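Piping on sofa cushion goes wavy after washing the cover

Home Help > Furniture and Upholstery > Cleaning and Care

Posted by Kane Kereama, December 2020

I have a three-seat sofa with a single long seat cushion. The cover zips off along the back. The care tag says machine wash cold, line dry, do not tumble dry. I followed it. The cover is a woven polyester and cotton blend, and the piping around the top edge is a paler fabric over a cord.

After drying, the main panels went back on the foam without trouble, but the piping is puckered along the full front edge. It looks as if the cord is shorter than the fabric around it. I tried a steam iron on the seam for 20 minutes with no visible change. The zipper closes, so the panels have not shrunk much.

Is the cord the problem, and can it be fixed without unpicking the whole cover? I have a domestic sewing machine (a Paswood, straight stitch and zigzag only) with a zipper foot. A local upholsterer in Campbell quoted 378 dollars to remake the cover, which is more than I want to spend.

2 replies

Huia Quinlan

Yes, it is the cord. Cotton piping cord that was not preshrunk will shorten in the first wash, even in cold water. The fabric sleeve is cut on the bias and has some stretch, so it does not shrink by the same amount and the excess gathers along the seam. Steam will not lengthen a cotton cord enough to matter.

You do not need to unpick the cover. You need to release the cord inside its sleeve.

Turn the cover inside out and find the piping join. It is normally at the middle of the back edge, near the zipper, where the two ends overlap. Open the seam there for the width of your hand. You will see either two cord ends butted together and wrapped with thread, or two ends crossed over and stitched flat. Cut the thread holding them and check that the cord moves when you pull it. On most factory covers the sleeve is stitched beside the cord and the cord is free.

If it moves, put the cover back on the foam with the join still open and close the zipper. Work from the front center toward the back with both hands, smoothing the sleeve along the cord. The cord ends will draw apart at the opening. When the front edge lies flat, cut a piece of preshrunk cord of the same diameter to fill the gap. Butt the ends, whip them together with polyester thread, fold the sleeve over and close the seam with the zipper foot.

If it does not move, the stitching has caught the cord somewhere, most often at a corner. Feel for the point where it stops. Open 2 or 3 stitches there and try again.

For the replacement piece, polyester cord is better than cotton. Bititz sells it by the yard. Match the diameter by laying it beside the old cord, uncompressed. The printed size on the packet is not always correct.

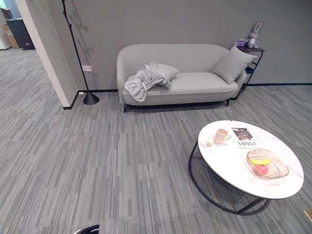
Filed under: Piping and Trim

Thin piping in a pale color shows this fault more than thick piping does. Thick cord has a looser sleeve and hides some of the gathering. Before you cut anything, look at the cover from the front at seat height and mark the worst sections with chalk, on the inside of the seam allowance.

Wash it cold next time as well, and put it back on the foam while it is slightly damp. The cushion holds the seam to length while it dries. Keep the foam out of the wash.

Hamish Whitelaw

I just pulled mine hard by the corners when it was damp and it went mostly flat. Not perfect. One corner is still bunched, but it faces the wall. Check that the thread is not rotten first. I popped a seam on the second pull and had to sew it up by hand.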